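Informe de avance, segundo periodo – taller compartido de Drutthorpe
Proyecto Govell: pinza de dos dedos para montaje doméstico
Responsable: Tin-yau Yeh
Destinatario: Fundación Hsieh

1. Estado general

El modelo cinemático de la pinza quedó cerrado en septiembre. La simulación incluye ya la habitación de ensayo y la cámara solidaria a la muñeca. Se han ejecutado 391 episodios, de los cuales 31 se descartaron por errores de contacto en el motor de física.
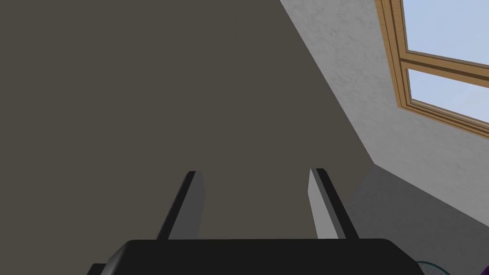 La apertura de los dedos se controla en posición, con límite de fuerza por software. Chin-lung Huang reescribió el lazo de control y redujo el retardo a alrededor de 305 ms – todavía por encima del objetivo pactado.

2. Agarre

Se trabaja con piezas alargadas y oscuras, las más difíciles para el estimador de profundidad. Queda por ajustar el coeficiente de fricción de las almohadillas.

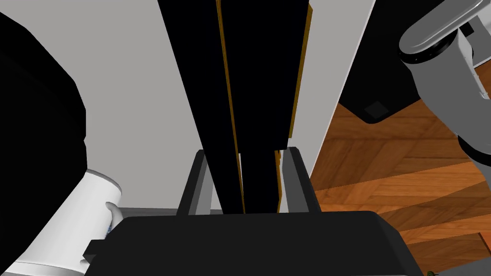

Figura 2. Simulación: objeto alargado negro con cantos pardo dorados entre los dedos de la pinza; a la derecha, parte de un brazo gris.

3. Desviaciones

El mecanizado de la brida en Carnden acumula retraso. El gasto en material se mantiene dentro de lo aprobado.

4. Próximo periodo

– Montaje de la brida y calibración de la muñeca.
– Repetición de los episodios descartados.
– Primeras pruebas físicas a velocidad reducida.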